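Moving for work: what I wish I'd sorted first
Speaker notes, 7 May 2024

Hello, thanks for coming, can everyone hear me at the back? (wait for thumbs)

Start with the folder. Hold it up. It has 408 pages in it and I carried it to every appointment, in August, on the bus. You will not need all of them! But the one time I left it at home was the one time the woman at the window asked for my old rental contract, so make of that what you like.

Who I am: moved for a job at Simex, work permit tied to the employer, then changed to Mocanu after two years, which is the bit most of you emailed me about. Keep this short, they have the handout.

First thing, the job offer letter. Read the job title on it and then read the job title on the permit form. Mine said "technician" on one and "technical assistant" on the other, and that cost me 23 days while the two offices wrote to each other. Ask HR to send you the draft before anybody signs it. They won't mind, and if they do mind, ask again.

(Laurențiu's story goes in here. He's fine with me using his name, I checked.) Laurențiu Văduva applied from abroad, I applied from inside the country, same employer, same month, and we had completely different checklists. So please don't copy your friend's list, however nice your friend is. Get your own from the office handling your case and write the date you got it on the top.

Next slides, click through.
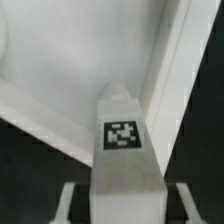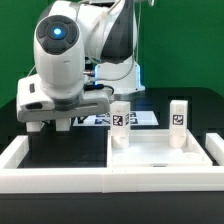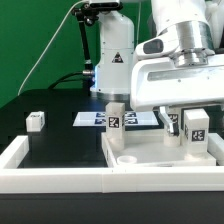 First slide: white block with the black square marker. Second and third: white robot arms.

Right, changing employers. Don't hand in your notice until you know what your permit lets you do. I know, you're excited, you've got the new offer, you want to tell your boss on the spot. Wait. Mine had to be amended before I could start at Mocanu, and I had a fee of 279 to pay which I hadn't budgeted for (pause, someone always groans).

Family. If your partner is coming later, ask about their right to work separately from yours. We assumed. Don't assume. Translations too: my sister-in-law used Fotby for hers and was happy, I used a man in Ekham who has since retired, so no help there, sorry.

Renewals, if there's time. Put a reminder in your phone well before the expiry date, then another one. Keep payslips as PDFs, the online portal at work closes the day you leave.

Skip the housing bit if we're past the hour.

Questions. Repeat each one into the mic. I can't advise on individual cases, send people to the adviser's table by the door, and remember to get the folder back, somebody will have borrowed it.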